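Mostora kitchen scene pack, anyone running it?

torquelimit
Picked up the Mostora kitchen pack on Sunday. 100 tabletop layouts, single arm, two-finger gripper. Contact settings are exposed in a plain config file. Import took 2 tries because the mesh paths are absolute.

fasil_a
Which solver are you on? We dropped Mostora for Iston at work over grasp slip on tall objects. Anything held near the top rotated in the fingers.

torquelimit
Default solver, friction untouched. Render from the pepper grinder task:

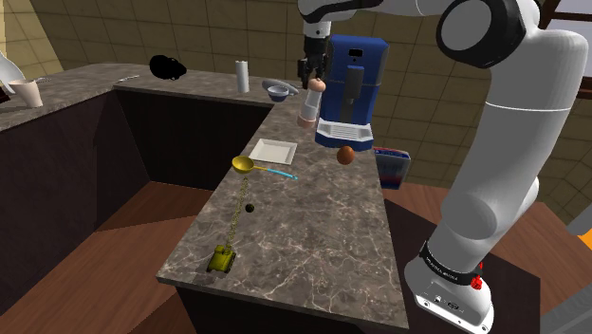 Grinder in the gripper, coffee machine behind it.

No drift in the logged object pose over 4000 steps of static hold. I haven't tested fast moves.

bona_rig
Static hold proves very little. Post the pose log with the wrist accelerating. Also, that is a lot of clutter for one grasp task. Toy tank, egg, measuring scoop. You pay for collision checks on all of it.

fasil_a
Disagree on the clutter. A policy trained on a bare counter fails on a real one. The slip is my only complaint.

torquelimit
Clutter can be turned off per object. I'll run the wrist test at 3 speeds and post the logs.

bona_rig
Include the friction values. Aksoy ships theirs too high and everything looks glued.

Fasil Alemayehu (fasil_a)
Seconded. Send me the config and I'll run it in Iston.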